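Sesum Table Booking: Guide for Restaurant Staff
Section 4. Setting up the bar counter as a bookable area

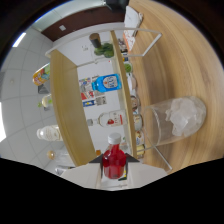

Many restaurants take bookings for the dining room only, and guests who want to sit at the bar must come and try their luck. With Sesum you can offer the bar as its own area, with its own hours and its own length of visit. Consider first what your guests do there. A guest who orders one cold drink, such as the ones we make with crushed ice in a clear cup, needs a shorter visit than a guest who eats three courses. It is better to decide these times on paper before you open the settings.

Before you start
You need a manager login. Staff logins can see the areas but cannot change them. The dining room must be already set up (see Section 3).

4.1 Create the area
1. Open Settings and choose Areas.
2. Press Add Area. Type a name which guests will understand, for example "Bar" or "Counter." The name is shown on your public booking page.
3. In the field Seats, enter only the seats you want to give for booking. Our test restaurant in Skurville gives 15 and keeps the others for walk-in guests.
4. Set Largest Party. If you leave this field empty, the system will accept a party as large as the whole area.
5. Press Save. The new area is gray in the list until you complete 4.2.

Note: The name of an area can have up to 30 characters, including spaces.

4.2 Set the hours and the length of visit
1. Select the gray area and open the tab Hours.
2. Enter the first and the last arrival time. The last arrival time is not your closing time. Please check this twice.
3. In Length of Visit, choose the number of minutes for each party size.
4. In Hold Time, enter how long a seat waits for a late guest. The default is 20 minutes.
5. Press Activate. The area becomes green.

Caution: When you shorten the length of visit, bookings already made keep the old length. You may see two parties on the same seat in the evening plan. Open the plan and move one of them by hand.

4.3 Connect the area to the door tablet
1. On the tablet, log out and log in again.
2. Swipe left until you see the new area.
3. Make one test booking under your own name, mark it as Arrived, then as Left.
4. Delete the test booking. If you forget it, it will be included in the weekly report.

Note: Restaurants with two locations, as our customer Wevis has in Lowther, must repeat 4.1 to 4.3 for each location. Areas are not copied.

4.4 Holidays
For December we recommend to enter special hours early. Go to Hours, then Special Days, and press Add. Special hours are always stronger than normal hours, also when the area is closed on that day of the week.

Section revised by Severyn Hrytsenko, 12 October 2024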